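Protier extends tabletop storage guidance to small kitchens and shared utility rooms

Issued 8th June

Protier has published a new edition of its household storage guidance, covering tables that serve for both food preparation and general work. The edition replaces the leaflet issued in December and applies to freestanding wooden tables placed against a wall. It deals with surface protection, the grouping of hand tools, the storage of dry goods and the position of drinking vessels.

The guidance was prepared by Dagim Abera, who leads household layout work at Protier. It draws on 455 completed questionnaires returned by tenants in properties managed by Climent and Shawky. Respondents were asked which items remained on the table between uses, which items were moved in order to clear a working area, and where those items were put down afterwards.

The most frequent finding concerned covers. Many households place a cloth or an old garment over the wood and leave it there between tasks. The guidance accepts this practice and sets conditions for it. The cover should lie flat in the central working area, and surplus fabric should be moved to the back or the sides. Sleeves, where a garment is used, should be laid along the table and kept clear of the front edge.

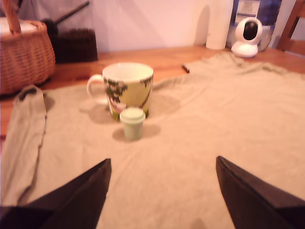 A mug and a small green cup on a cloth-covered table, with a wicker basket and paper towels at the back.

Cups and mugs are treated separately from stored items. They should stand on the flat part of the cover, away from folds, and handles should be turned so that they do not project over the edge. Paper towels should be kept upright at the rear of the table, within arm's reach of the working area. A roll holder is optional.

The second section covers containers for hand tools. Protier recommends one open basket with a fixed handle for utensils, scissors, tongs and similar items. The basket should stand close to the wall, where a tall handle does not obstruct the work. Bags and cases should not be stored in front of it for long periods, as they restrict access and reduce the usable depth of the table. Cables should be routed along the back and not across the front of the cover.
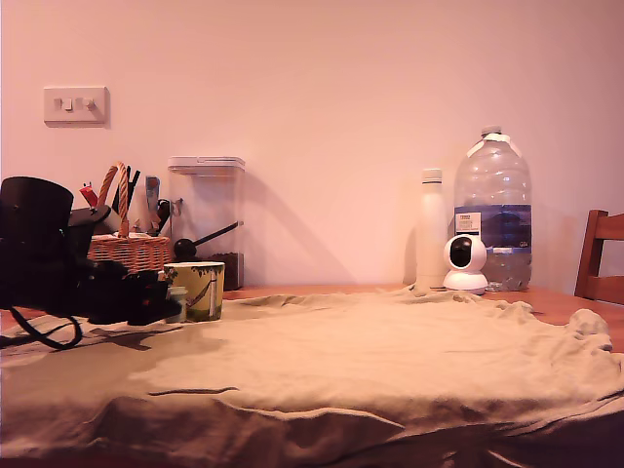 Protier Household Layout Department

The department tested the revised layout in six homes before publication. In each home the table was cleared and reset to the new arrangement, and the residents then used it without further instruction. A second visit recorded which items had moved. Baskets generally stayed where they had been placed. Bags and soft items were the most likely to return to the front of the table.

The covers also shifted during use. Fabric tended to gather along the back, where it met the row of stored items, and the guidance now asks users to straighten it at the start of each task. Covers that hang over the front should be drawn back before hot drinks or sharp tools are brought to the table.

Wall switches received a short section of their own. Items stored at the back of the table should be arranged so that the switch plate can be reached without leaning over them. Tall objects should be placed to one side of the plate.

The third section deals with dry goods. Protier advises a tall, transparent container with a close-fitting lid, placed beside the tool basket and not inside it. Transparent walls allow the remaining quantity to be checked without removing the lid. Contents should be labelled where two or more similar products are kept in the same room.
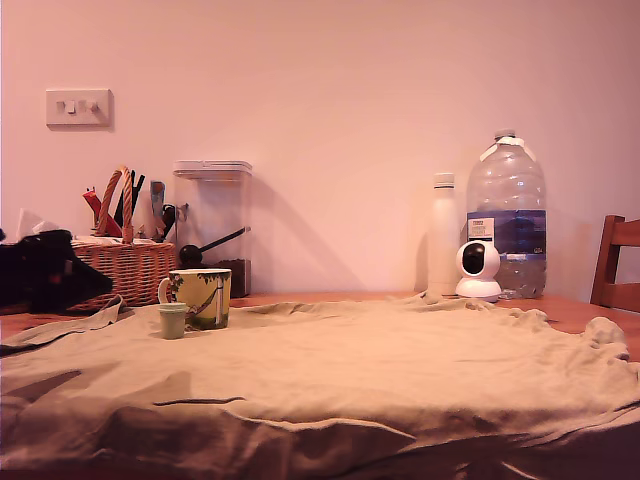 Availability and supporting material

The guidance is supplied as a printed booklet and as a plain text file. A first print run of 1,149 copies has been allocated to Climent and Shawky for distribution to tenants. A further 200 copies are reserved for housing offices and may be ordered from Protier by post or telephone.

A one-page checklist accompanies the booklet. It was set and printed by Favau and is intended to be fixed inside a cupboard door. The checklist follows the order of the booklet: cover, cups, basket, switches, dry goods.

Existing copies of the December leaflet may remain in use until replaced. The advice on paper towels is unchanged. The advice on cables is new and should be read before the table is rearranged.

Enquiries about the guidance should be addressed to Dagim Abera, Household Layout Department, Protier.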